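The planner had been stuck on the same sock for 18 minutes, and Saranya Fernandes was having the best evening of her month.

"It's not stuck," she told her sister over the phone. "It's thinking. It found 752 ways to pick up one sock and it wants the nicest one."

"Tell it any of them will do," said Parvathi.

Saranya stopped chewing. Then she hung up, which she would have to apologize for later, and pulled up the scoring code.

Any of them will do! Draro scored every grasp before it let the fingers move, and with hard things like cups and boxes that was lovely. But cloth changed shape the moment you touched it, so the winning grasp was old news by the time it won. She put in a cutoff – first grasp over the line, go – and made it look again after each pinch.

Mohandas D'Souza wandered over with his coat on. "You're throwing away my ranking," he said.

"I'm keeping the first page of it."

He took the coat off and sat down. They gave it the whole pile, everything from the Lidbridge bag, and she typed the command with one finger because the other hand had noodles in it.

The log jumped. Look, score, go. Look, score, go. Each plan came back in under 300 milliseconds, and Mohandas read the numbers out loud like a man calling a horse race.
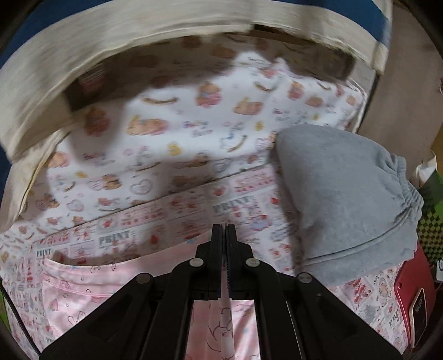
Photo: Necati Akbulut / Nustlow

"Pink one," said Mohandas. "With the rabbit on it. What did it score?"

"Just over the line."

"I'd have ranked that fortieth."

"I know," she said, delighted, and scrolled down to see what it wanted next. Her phone was buzzing under the noodle box. She let it go twice more, then picked up.

"It worked?" said Parvathi.

"Ask me after the gray one," said Saranya.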